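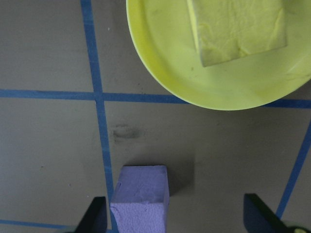
Kyu-ri Cha asks whether a machine that can put a block on a plate can clear a table yet, and says that until a maker answers that in plain terms she will keep doing it by hand.

3 min read

The plain answer for the Hadach tabletop kit is no. It moves light, soft, regular items between known spots on a flat surface. Clearing a table after a meal also means liquids, cutlery, stacked dishes and people reaching in, and the kit is not rated for any of them.

What the kit is for

Hadach is a practice and test setup for short pick-and-place jobs. Foam blocks and a shallow plate stand in for sponges and dishes. Blue masking tape divides the gray work surface into cells, and the tape can be laid by hand. Small waves in the tape edge do not matter to the controller.

Ratings

Maximum item weight: 500 g
Maximum item width: 40 mm
Fingers: two, black, parallel closing
Wrist camera: included
Price: $2,966, arm not included

Bench results

The July firmware was run through 459 single-block transfers at our Besetti shop. Most misses came at the pick — one finger landed on the top face of the foam and pushed the block over. Placing on the plate gave less trouble, although a block set down near the rim may come to rest at a tilt. We do not publish a figure for mixed household items. The Tautahi test set, which adds cups and forks, is not supported in this release.

Shop-floor use

Sorting foam inserts into trays is within range if the trays stay put. Feeding a moving belt is not. For belt work see the Jollero series, which has its own controller and guarding.

Replacement finger pads ship in pairs. Masking tape is not supplied.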